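The Second Life of the Office Tower

Old desktop computers are heavy, dusty and out of fashion. A repair workshop in Altcombe thinks most of them have years left, and that the way to find out is to take the side off.

By Hanneke Verhoeven
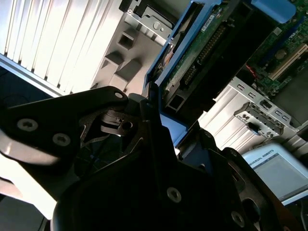 People who have owned a desktop computer for ten years have often never seen the inside of it. The machine sits under a desk, collects fluff, gets slower, and one day is carried out to the garage. Ghada Khasawneh has spent most of her working life with the covers off, and she still thinks it is a pity that so few owners look.

"It's metal, some plastic and a few boards," she says. "If you can put up a shelf you can follow what's going on in there."

Khasawneh runs Maes, a workshop on the ground floor of a former shoe shop in Altcombe. It takes in unwanted office towers, sorts them, cleans them, replaces what has failed and sells them on or gives them to local schools. Last year 2,569 machines came through the door. Many arrived on pallets from offices that were moving to laptops. Others came one at a time, in the boots of cars, usually with a tangle of leads and a keyboard nobody wanted.

The first job is to get the case open. On a business tower this can be very easy, as the makers expected a technician to be doing it several times a day. There may be a lever on the side, or a pair of thumbscrews at the back. Home machines vary more. Khasawneh keeps a tray of odd screwdrivers for the ones put together by somebody's nephew.

Once the side is off, the sorting starts. Iker Carretero does most of it. He came to Maes from a garage and says the work is much the same, with less oil. He begins with his nose. A burnt power supply has a smell that stays in the case for months, and a machine that has it goes on a separate shelf until the supply has been changed. Then he looks at the dust. A light grey coat is normal. A thick brown felt, the kind that comes out in one piece, means a smoker's house or a workshop, and the fans will probably need replacing.

After that he looks at how the thing was built. Carretero has strong opinions on this. He likes a chassis with folded edges, which is kinder to the knuckles, and he likes coloured plastic on the parts you are meant to touch. Several of the big makers settled on this years ago – blue or green for the rails, latches and levers that a person can safely pull, plain metal for everything else. It means you can take out a drive without a manual.

"Somebody sat down and thought about the poor soul on the floor with a torch," he says. "You don't get that with a tablet."

Drives are the next question. Any that come in are wiped, and those that cannot be wiped are drilled through on a bench at the back. Khasawneh will not bend on this, even when the donor says there is nothing on it but holiday photos. Most of the mechanical disks that pass are kept for storage only. The machine itself gets a solid-state drive, which makes more difference to an old computer than anything else you can buy for the money.

Memory comes second. An office tower with 4 gigabytes was perfectly good when it was bought and is a misery now. Doubling it, or better, costs very little if the sticks come out of another machine on the next pallet, and Maes has drawers of them, sorted by type and speed in old seed trays.

The cards and boards are checked by eye before they are checked by machine. Swollen capacitors are a common fault in the older stock. So are connectors that have worked themselves slightly loose in the back of a van, and Carretero reckons a good share of the "dead" computers he sees only need everything pushed firmly home. He unplugs the mains, holds the bare metal of the case for a moment, takes each part out, wipes the contacts and puts it back. Then he tries the power button.

A finished tower sells for £225 with a screen, less without. Buyers are a mixed lot. There are parents, a few small firms, and a surprising number of retired people who want a proper keyboard and somewhere to put their feet while they use it. Yolanda Alcantara bought two in September for the Stollo lettings office, which she manages. One was for the front desk and one was meant as a spare. Both are now in daily use.

"I was going to spend three times that," she says. "They do email and spreadsheets, and the man showed me how to blow the dust out. I've done it twice."

Not everything can be saved. Machines with cracked boards are broken for parts, and the empty steel cases go to a scrap dealer who pays by weight. Khasawneh is frank about the limits. Some towers are too old to run a current system safely, and some use so much electricity that a small modern box would be cheaper over a few years. She turns down plasma screens and anything that has been in a flood.

She would like to see more people do the simple jobs themselves. The workshop has a bench near the window where anyone can bring a tower and borrow tools, and there is an evening class at 7 for those who want company. The class starts with brushes and a can of air and gets as far as fitting a drive.

Hanneke Jacobs, who teaches it, asks everyone to photograph the inside of their computer before they touch a cable. She also asks them to bring an egg box. Screws go into it in the order they come out, and the lid shuts if somebody knocks the table.

Maes takes donations at the side entrance on Venby Road. Ring the bell and wait, as they may be drilling.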